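Section 4. Leveling and Securing the Ballano Table 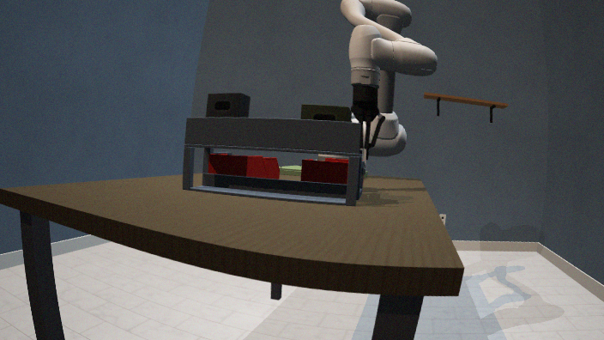 Savita Bansal wrote in after the first edition of this guide that she had leveled the top before tightening the leg bolts and had to do the whole job over again. The order of the steps has been changed to follow her advice. Tighten first, then level.

This section covers the Ballano table in both lengths. If you have the folding version, go to Section 6.

4.1 Before you start

You will need:
The hex key from the hardware bag
A spirit level, 18 inches or longer
A soft blanket or the flattened shipping carton
A second person for steps 1 and 8

Check that all the legs are attached as described in Section 3 and that every bolt is at least finger tight. Do not use a power driver on the leg bolts. The inserts in the top will strip.

4.2 Tightening the legs

1. With a helper, turn the table upside down on the blanket. Lift it by the top. Do not lift by the legs while the bolts are loose.

2. Start with any leg. Turn each of its bolts with the hex key until you feel firm resistance, then stop.

3. Move to the leg diagonally across and do the same.

4. Tighten the other legs.

5. Go back to the first leg and give each bolt a further quarter turn. Repeat for the rest in the same order.

6. Push each leg gently from side to side. If one moves, loosen its bolts, seat the leg flat against the mounting plate and tighten again.

Note: A faint creak during the last quarter turn is normal. A sharp crack is not. Stop and look at the insert before going on.

4.3 Setting the feet

7. Screw each foot all the way in, then back it out 2 full turns. This leaves room to adjust in both directions.

8. With a helper, turn the table upright and carry it to where it will be used. Set it down on all its feet at once. Letting it drop onto one corner can bend the threaded stem.

CAUTION: Do not drag the table. The feet will mark wood and vinyl floors, and dragging loosens the legs.

9. Lay the level along the length of the top, near the middle. Find the low end and back out the feet at that end, a half turn at a time, until the bubble is centered.

10. Lay the level across the width and repeat.

11. Press down on each corner in turn. If the table rocks, back out the foot that lifts until it touches the floor. Check the level again both ways.

12. Hold each foot still and run its lock nut up against the leg. Finger tight plus a quarter turn is enough.

Note: Each foot has 3/4 inch of travel. If that is not enough, use the Hanotness spacer pads, sold separately. Do not stack pads. On thick carpet, leave the table in place overnight and repeat steps 9 to 12 the next day.

4.4 Loading the table

Keep heavy items over the legs where you can. The limit for the standard length is 42 pounds on any one square foot of top, and this applies to storage units and small appliances as well as to boxes.

Anything with hard edges or bare feet should sit on felt or cork. Nimal Uddin in our service department recommends cork for items that stay put and felt for items that get moved.

CAUTION: Do not sit or stand on the table.

Do not put hot pans or pots directly on the finish. Wipe up spills as they happen. For cleaners and oils, see Section 7.

4.5 Checking again later

Retighten the leg bolts after 3 weeks of use and twice a year from then on. You do not need to turn the table over for this. Reach under the top with the short end of the hex key.

If a bolt keeps working loose, remove it, check the lock washer and replace it if it is flat. Spare washers are in the small Kopecký bag taped to the underside. Do not use thread glue.

If you move the table to another room, start again at step 7.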